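Cleaning Supply and Work Surface Check
Trollonside workshop, back bench and supply shelf
Checked 8 October 2023

Hi all, same checklist as last time with my comments under each item. I went through it in one go after lunch, so forgive the rambling. OK means OK, FIX means somebody needs to do something, and WATCH means I'll look at it again on the next round.

1. Floor and walkways - OK
Clear from the door to the sink. The mat by the door has a corner that curls up, and I've pressed it flat and put a strip of tape on it. If it curls again I'd like to just get a new one, the old one is from when we moved in.

2. Sink and hand washing - OK
Soap full, paper towels full. The hot tap takes ages but it gets there. I ran it for a good while and the drain kept up fine, so whoever cleared the trap, thank you!

3. Spray bottles, labels and triggers - WATCH
This is the one I'm fussy about, so bear with me. Every bottle on the bench should have a label saying what's in it, and the trigger should be screwed down all the way. I don't mind which trigger goes on which bottle as long as it closes properly.

The bottle with the red and white trigger passes on the label. It has the big printed one on the body plus the little white sticker up in the corner (I read it as SPRAY 12). It's getting low, though - there's only a bit left in the bottom. Please don't top it up from whatever is closest. Check the sheet on the cupboard door first, fill from the matching jug, and write it in the log. If a sticker starts to peel, replace it before it falls off, and copy the number over exactly.

I had it out on the black tabletop with the cloth bins on either side, and I'm happy with that as a layout. Cloths within reach, bottle standing up, nothing leaning on the trigger.

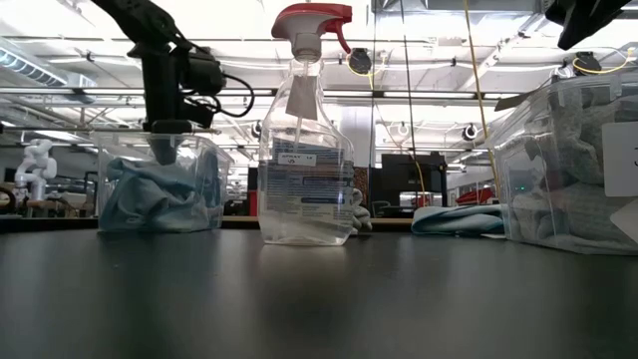

4. Cloth bins - OK, with a grumble
Blue cloths in the smaller clear bin, gray fuzzy ones in the bigger bin. Good. My grumble is that the gray bin is stuffed. I know it's tempting to push in one more, but then you pull one out and three come with it and end up on the floor. Anything over the rim goes on the spare shelf, please. And used cloths go in the wash bag, never back in the bins.

5. Jugs and refills - FIX
Two jugs in the low cupboard have caps that don't click. They're standing upright in a tray, so no mess, but I want new caps on before anyone moves them. I've asked Fikgate if they sell the caps on their own. The 1000 ml measuring cup has a crack near the handle and I've thrown it out, so use the metal one until the new one comes.

6. Gloves and goggles - OK
Medium gloves are fine, large are down to 10 pairs. Ordered more from Mahama. Goggles are scratched but you can see through them.

7. Supply shelf - FIX
The top shelf bracket on the left wobbles when I push it. Nothing heavy up there until it's been tightened. I moved the floor polish down to the bottom, which is where it should have been anyway.

8. Log sheet - WATCH
There are 29 lines filled in since March, which sounds great until you notice how many have no initials. Date, bottle number, what went in, initials. It takes a few seconds!

Left to do before the next round: jug caps, shelf bracket, new measuring cup, refill the low spray bottle. The bracket comes first. I'll bring the screwdriver over from the Zekdale building.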